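Caring for Bed Linen and Blankets in Shared Accommodation
Household Advice Sheet, Lernau Residences
Revised 2022-12-28

Residents are responsible for their own bedding throughout their stay. The following advice applies to all units, including the 45 furnished rooms in the Casex wing, and should be read together with the laundry room rules posted on each floor.

Washing sheets
Sheets and pillowcases should be washed once a week in summer and at least once a fortnight in the cooler months. Wash coloured sheets separately for the first 3 washes, as new dye may run. Warm water is suitable for most cotton and cotton-blend fabrics. Check the care label before using a hot cycle.

Do not overload the machine. A double sheet, a fitted sheet and two pillowcases make a full load in the smaller washers. Large items tend to wrap around one another, and the centre of the bundle may come out still soapy.

Puckered and crinkled weaves
Seersucker and similar fabrics are meant to look uneven and do not require ironing. Pressing them with a hot iron flattens the texture, which may take several washes to return. Shake the sheet firmly while damp, hang it by the hem and fold it as soon as it is dry. Fabric softener should be used sparingly – it leaves a coating that reduces absorbency.

Pillows
Most polyester-filled pillows may be machine washed twice a year. Wash two at a time to balance the drum and allow a full day for drying. Feather pillows should be aired outdoors and sent to a cleaner when soiled. A yellowed pillow is best kept in a zippered protector under the ordinary cover.

Blankets
Wool blankets should be washed by hand in cool water or dry cleaned. Press out the water with a towel and do not wring. Cotton and acrylic blankets may go through a gentle cycle. Fold a spare blanket across the bed during the day so that it airs, and store winter blankets from June only if your room is heated overnight.

Mattresses
Turn back the covers for half an hour each morning before making the bed. Vacuum the mattress every season with the upholstery tool and rotate it head to foot. Residents who find damage should report it to the Toltel desk, extension 23, before the next linen day.

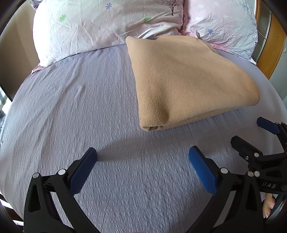 Crinkle-weave sheet with a folded blanket and two pillows.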